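How does a zip stay shut?

People will tell you that a zip works because the teeth "lock together like magic". Don't believe them. Magic has never closed a pencil case.

Look closely at a zip and you will find two rows of little teeth. Each tooth has a bump on one side and a dip on the other. A bump fits into the dip of the tooth facing it – but only if the two meet at a slant. Push them together flat and they just sit there.
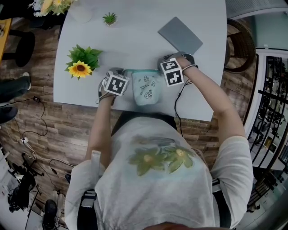

The slider is the part that does the slanting. Inside it is a channel shaped like a letter Y. Pull it one way and two rows are squeezed into one. Pull it back and a small wedge forces them apart.

Some people say a big zip must be stronger than a small one. Is that true? Not always. If 3 teeth are bent, a big zip can burst open too.

You may also hear that rubbing a pencil on a stuck zip mends it. It can help, as pencil lead is slippery, but it won't straighten a bent tooth. Try it on an old pouch first and see if you agree.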